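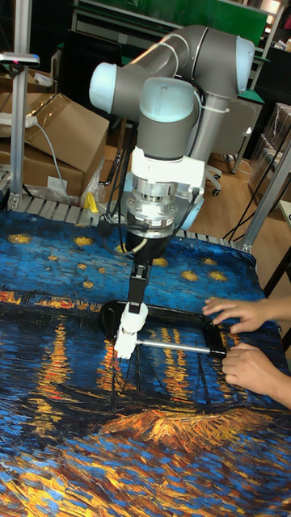 Tabletop with the night-sky cloth, Homdale workroom.

Home | Projects | Grants | Reports | Contact

Filed under: Grant Updates

Homdale Textile Repair Program
Progress report to the Llorente Fund
18th July

This report covers the period since our last update in May. It follows the headings in the grant agreement.

Classes

We have run 16 evening classes on basic mending: hems, zippers, patches, darning and replacing linings. Total attendance across all classes was 169. The beginner sessions filled every time. The lining class did not, and we have moved it from the spring block to the fall, when people bring in coats.

Several people asked for a class on upholstery. We do not have the tools or the floor space for it and have told them so. The Grolleck branch library has a list of private upholsterers that we now hand out.

Repair days

Repair days are held at two sites, Homdale and Stondmont. We set a target of 900 items for the full grant year and have logged 600 so far. Most of the items are pants and jackets. Household items such as curtains and table linen make up a smaller share, but they take longer and tie up the long table.

Stondmont is behind Homdale. The room there was closed for three weeks while the ceiling was fixed, and two repair days were dropped. One has been rescheduled. We are looking for a date for the other and expect to find one before school starts.

Zippers remain the most common reason an item is turned away. We stock four sizes. Long two-way zippers for winter coats cost too much to keep on hand, so we ask the owner to buy the part and come back. About half of the people we tell this do return, going by the sign-in sheets, though the sheets are not always filled in.

Equipment

Both sewing machines bought under the grant are in service. The heavier one needed a new presser foot and a timing adjustment. The repair was covered by the warranty. The serger is on order. The supplier has changed the delivery date twice and we have asked for a written date.

Irons are a problem. Two have failed this year and the replacements trip the breaker at Stondmont if both are on. We now run one at a time there.

Budget

Spending on thread, needles and interfacing is over the planned amount. Spending on printing is under. We ask permission to move the unspent printing money to the supplies line. Rent and insurance are as planned.

Next period

- Hold the rescheduled Stondmont repair day
- Take delivery of the serger and train class leaders on it
- Start the fall lining class
- Switch to a shorter sign-in sheet at both sites

The final count of items and a full statement of costs will be sent with the year-end report.

Contact the program office | Copyright Homdale Textile Repair Program | Back to top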